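Keeping a white table white
Filed under: Surfaces, Floors, Small Wins

Whoever decided that the shared table should be glossy and white has never eaten a mandarin near one. Ours at Kallton is round, sits on a metal pedestal, and shows every fingerprint laid on it since the last wipe. I've looked after it for a couple of years now and have made my peace with it, more or less.

Start dry. A clean microfibre cloth lifts the crumbs, and it lifts them properly if you work from the rim towards the middle and gather them up there. Going the other way just sends them onto the carpet, where they become a different chore.

Then a drop of dish soap in 200 mL of warm water, cloth wrung out until it's barely damp. Buff straight after with a second cloth. Skip the scouring powder. Ayman Nimri used it once on the old table and we had a matte patch the size of a dinner plate to remember him by.
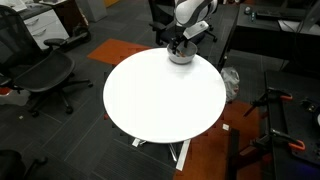

Put snacks in a bowl, even if it's only one snack. A small bowl keeps the grease and colour off the tabletop, and it can be carried to the sink, a journey some of my colleagues have yet to attempt.

Pedestal feet get forgotten. They're flat, they collect grey fluff, and they catch the toe of every shoe going past. An old sock over your hand does the job in 2 minutes.

Carpet tiles are kinder than they look. Vacuum one direction, then across it, and roll the office chairs right out of the way first – the casters hide a surprising amount of lint. Pick up paper scraps by hand. Nabil Mahasneh maintains that the vacuum can handle them, and Nabil has been asked to unclog the hose.

For spills on the orange carpet, blot with a white cloth and cold water. Coloured serviettes can leave dye behind, and orange with a blue halo is nobody's favourite.

Next month: drawer handles, and what lives behind them.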